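I've been going to religious freedom hearings for years, usually with a legal pad and a sore hand, so Fanell has been a treat! It's a transcript search tool that pulls hearings, statements and UN submissions into one place. You type a country and a belief group, and up come the passages, each with the speaker and page number.

My first search, on prisoners held under blasphemy laws, brought back 762 passages. Too many, but the date slider cut that down fast. I also love the side-by-side view for translations - Harish Raju and I used it all Monday to compare two versions of the same testimony, and we caught a dropped sentence.

Gripes? Exports stop at 400 passages, and the Turkish search is fussy about accents. I'd still pick it over Trunier, which I used for 3 years and never learned to like.

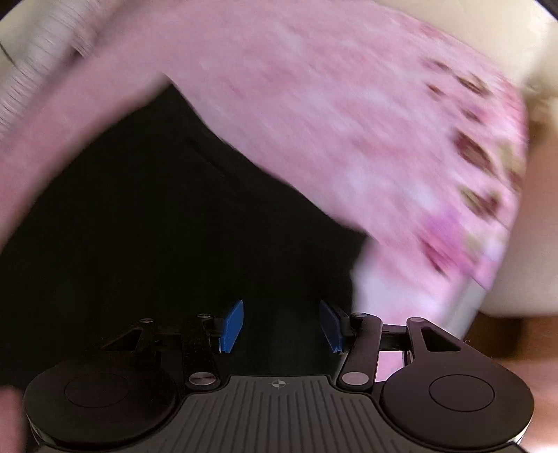 Photo: Luzius Lüthi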